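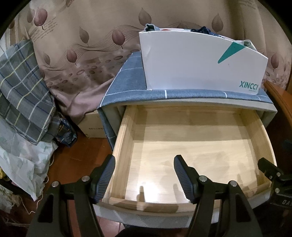
Rarkon Opens Its Bedroom Storage Workshop in December

Rarkon, the family furniture maker behind the Ateo line of small bedroom pieces, is delighted to invite neighbors, customers and anyone with an overfull nightstand to a new series of hands-on workshops, starting this December at its Patrício showroom.

The workshops are all about the humble bedside drawer – the place where receipts, spare buttons, old glasses and half-read paperbacks go to spend their retirement. Each session begins with an empty drawer, pulled open under the lamp, and a good long talk about what really ought to live in it. A light gray nightstand with a pale wood drawer and a checked blue-gray cloth over the top is the sort of simple, friendly piece the team has in mind, and guests are warmly encouraged to bring a cloth of their own from home.

"We've been making nightstands for 20 years, and I still get the nicest letters about drawers," said Mafalda Peixoto, who leads the workshops. "People tell me they opened theirs one evening, took everything out, and ended up sitting on the bed for an hour reading old postcards. I'd love for folks to come and do that together, with coffee."

Every session runs for 3 hours and has room for 13 guests, with time set aside for lining a drawer, waxing a runner that sticks, and choosing a cloth that hangs the way you like it. Rarkon will also give away around 500 paper drawer liners from its sister brand Okeo over the course of the season, while they last.

Workshops begin at 10 a.m. and are free of charge, though places do need to be reserved ahead of time at the showroom desk. Children are very welcome with a grown-up, and coats can be left by the front door.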